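Storage Boxes That Earn Their Shelf Space

I love a good open box! No lid to hunt for, no latch to snap, and you can see what you own at a glance. My craft corner at the house in Desstead used to be one big heap of felt letters, ribbon and fabric scraps, and a handful of plain cream boxes turned it around in an afternoon.

Start with the color. Pale insides make small things easy to find – a dark button or a stray pin shows up right away. I went for smooth walls too, because woven baskets grab at felt and leave it fuzzy.
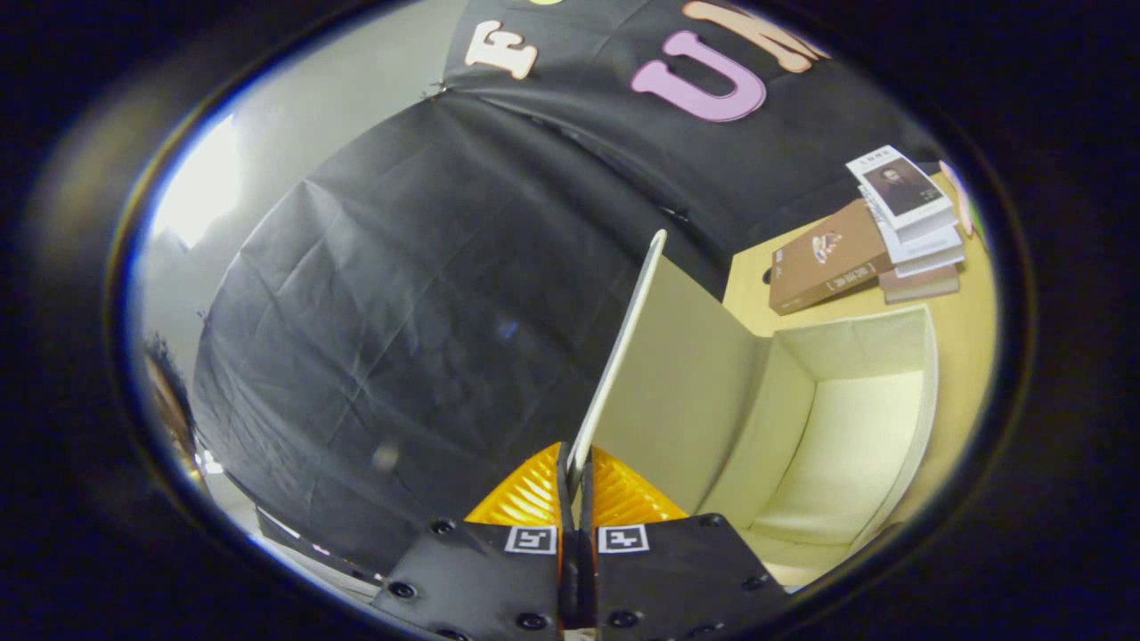

Before you fill a new box, wipe the inside with a barely damp cloth and let it dry. Then put the flat stuff in first. Felt and foam letters like to lie flat, so stack them by color and slip a sheet of paper between the darker ones and the pale ones.

Black fabric is the other thing I get asked about a lot. Fold it and it creases, so roll it around a cardboard tube – 55 inches is plenty for a wide piece – and stand it in the corner. A lint roller takes care of the dust, which loves black cloth more than anything else in the house!

Next up: ribbon, and how I finally got mine untangled.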